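Friday, 21:40

Second coat on the hall cupboard finished. The Gamholm primer covers at the stated rate if the roller is kept loaded, and tackiness was gone by mid-afternoon. Sanded between coats with 300 grit. The left door still binds at the top hinge, so I took off a shaving and left it open overnight.

Heating: flow temperature lowered from 70 to 60 as a trial. Radiators slower, house no colder by supper. Will read the meter on the same day next week and compare.

Bread from the Komadar flour, 12 hours in the fridge. Crumb closer than last time. Water was probably short.

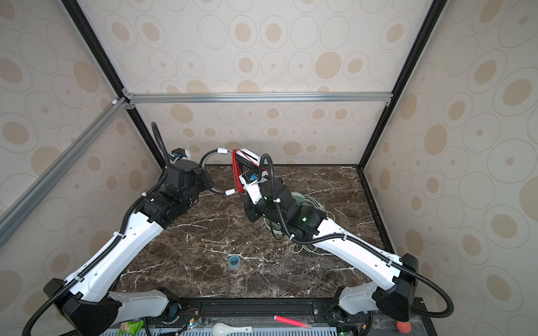
Worktop for the kitchen is still undecided. The Sarmiento quote came back 100 over the earlier one, with the sink cut-out now charged separately. Pale stone would show every tea ring. Dark brown marble with white veins across it is nearer what I want, though it would need sealing and I have not priced that. Measured the run by the window again and wrote the figures inside the cupboard door. Order the sealant sample on the next trip to town.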